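Halim bench cell - equipment planning sheet

Purpose
Parts list and cost notes for adding 3 more arm cells to the Pronham site. Use it with the order template in the same folder. Prices are in US dollars before tax and freight, taken from quotes received in July.

Scope
Each cell is one arm, one two-finger gripper, one tabletop with rail, one workstation and a set of tableware props. Ceiling lighting and air handling belong to the building budget and are left out.

Columns
item - short name, lower case
supplier - Ivora, Susine or local
unit_cost - per piece
qty - per cell, spares excluded
lead_days - calendar days from purchase order
status - quoted, approved, ordered

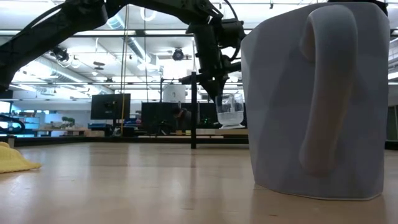 Props are budgeted at 300 per cell per year. Clear cups and pitchers are bought locally and entered as one line. Cloths go under consumables.

Gripper fingers are the main recurring cost. Susine sells them in pairs at 23 a pair; Ivora quotes only the full gripper, at 457. The sheet assumes fingers from Susine and one spare gripper shared by all cells. If the spare is used, reorder the same day - the lead time is longer than for any other item except the arm.

Known gaps
Cable sets have no part number yet. The freight line is an estimate carried over from the first order. Monitor mounts appear twice, under workstation and under table; delete the second before summing.

Maintainers
Suryani Tuhumury (quotes, totals)
Pentti Laitinen (rail and table dimensions)

Send corrections as a changed row with the old value kept in the notes column.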